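Home » News » Equipment

Videmeo sets equipment plan for kitchen-task automation

Videmeo will buy six hand-held grippers and two bench arms for its kitchen-task program, according to a planning note sent to suppliers in August. The order replaces an earlier proposal that put most of the budget into arms and left hand-held units to be rented by the month.

Gintarė Toom, who manages equipment planning at the company, said the split follows the way the work is scheduled. Hand-held grippers are used first, on every new task. Arms are booked only after a task has enough recorded runs to train on. Under the earlier proposal, the arms would have stood idle for nearly 104 hours a month.

The hand-held units will come from Bridard. The arms will be supplied by Virnesik under a lease with an option to buy at the end of the term. Both contracts cover calibration on delivery. Finger replacement is charged separately under the Bridard contract and is listed in the plan as a consumable, along with printed marker cubes, mounting tape and storage media.

Household appliances have their own budget line for the first time. They were previously bought from petty cash as tasks came up, and models varied from one bench to the next. The new plan fixes one microwave model per site and requires a spare to be held in stock. Door hinges and latches are named as the parts most likely to need service. Benches must leave enough clearance for a door to open fully with an operator's hand and the gripper in front of it.

Darius Mets, who runs the bench work, asked for the clearance rule. He said floor plans drawn up for arms alone had placed appliances too close to side walls, and that moving a bench after calibration costs half a shift.

Microwave tasks are first on the schedule. The setup places a marker cube at the mouth of the open appliance, within view of the gripper camera.

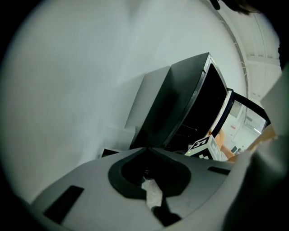
Delivery and acceptance

The hand-held grippers are due first, in one shipment. Each unit must pass a finger-travel check and a camera check before it is signed off. Units that fail go back to Bridard within seven days. The arms will follow once power and network work at the Jankauskaitė site is complete. Videmeo has not published the value of either contract.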